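Linside releases Gurkarau 3, a planning and perception toolkit for robot arms in cluttered workspaces

Unau office, March

Linside today announces the general release of Gurkarau 3, the third major version of its software for planning and checking the movements of robot arms. The new version brings perception, motion planning and simulated testing together in one package, and is available to existing licence holders from Sunday.

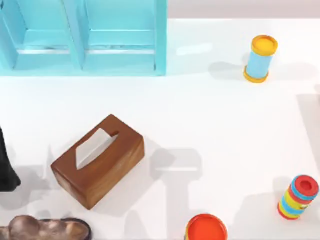
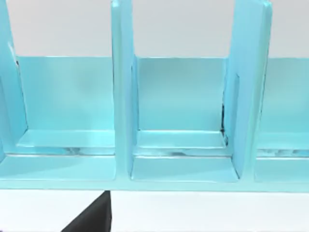 Simulated views from the Gurkarau 3 tabletop set: the turquoise shelf unit with a tissue box and cylindrical toys on the table, and the empty compartments of the unit at close range.

Gurkarau was first written as an internal tool for the company's own engineers, who needed a reliable way to try out a change to a planner before it was sent to a customer's site. It has since been adopted by integrators, university laboratories and small manufacturers. Version 3 is the first release in which the simulator, the planner and the perception module share a single description of the workspace, so that a shelf or a box need be entered only once.

"Our customers told us that they were keeping the same table in three different files, and that the files did not agree," said Kusum Garg, Head of Software at Linside. "A planner would be working to one shelf height and the simulator to another. Much of the work in this release has gone into removing that kind of error, and I am grateful to the sites that sent us their own examples of it."

Planning in and around shelving

The principal addition in Gurkarau 3 is a new planner for confined spaces, named Khurana. It is intended for tasks in which an arm must reach between upright dividers, over a raised lip or under a board, and must then withdraw along a path that remains safe for the object it is holding.

Earlier versions treated a shelf as a single solid block with openings cut into it. Khurana treats each panel as a separate surface with its own clearance, which may be set by the user. A site may therefore allow a close approach to a compartment floor while keeping a wider margin from the dividers. Where no path can be found within the limits given, the planner now reports which surface prevented it – a change requested by many users of version 2, in which a failed plan returned only an error code.

Khurana was assessed on 301 placement tasks in simulation before release. Each task was run with the arm beginning from several different positions, giving 2736 planned movements in all. The results, including every failed plan and the reason recorded for it, are supplied with the software and may be repeated by any licence holder on an ordinary workstation.

"We have chosen to publish the failures together with the successes," said Emil Lehner, who led the development of the planner. "An integrator who is deciding whether to place a shelf against a wall or a hand's width in front of it needs to know where the planner struggles. There are arrangements of narrow compartments that Khurana does not yet handle well, and the notes say so plainly."

Changes to perception

The perception module has been revised to deal more steadily with shadows, pale surfaces on pale backgrounds, and objects that lie partly outside a camera's view. These conditions are common on light-coloured tables, where the shadow of the arm itself may be taken for an obstacle.

In Gurkarau 3 the module is given the arm's current position and the placing of the lights, and uses both to estimate where shadows ought to fall. Dark areas that match the estimate are given less weight when the obstacle map is drawn up. Areas that do not match are kept as possible obstacles until a second view is available. The function is switched on by default in simulation and switched off by default on physical equipment, where Linside advises that it be enabled only after a site's lighting has been measured.

Objects seen only in part are now marked as incomplete in the workspace description. The planner may be told to avoid them altogether, to ask for another view, or to assume a standard size taken from the object library. The library supplied with this version holds 166 household and workshop items, and users may add their own.

Scene checking and records

A further tool, the scene checker, examines a simulated workspace before a test begins. It looks for objects that overlap, objects that do not rest on any surface, and gaps between panels that are too small to be intended. Warnings are given in plain language and may be accepted or corrected one at a time. Accepted warnings are kept with the test record, together with the version of each component in use, so that a later reader can establish exactly what was run.

"The records matter a good deal to those of us who have to sign off a cell," said Mamta Tomar, Director of Customer Engineering. "With version 2 my team spent many afternoons working out which settings had produced a given result. That information now travels with the result."

Availability and support

Gurkarau 3 is supplied as an update at no further charge to holders of a current licence. Workspace files made in version 2 can be opened directly and will be converted when first saved. Files made in version 1 must be converted with a separate tool, available on request from the support desk. Linside recommends that sites keep a copy of their original files until the converted versions have been tested.

Version 2 will continue to receive corrections for faults that affect safety, but no new features will be added to it. Training for new and existing users will be held at the Unau office and online, under the direction of Ramesh Bisht. Places at Unau are limited and priority will be given to sites that are moving physical equipment to the new version.

About Linside

Linside develops control, perception and planning software for robot arms used in handling, assembly and laboratory work. Its products are used by integrators, manufacturers and research groups.

Media enquiries

Kiran Awasthi, Communications, Linside, Unau office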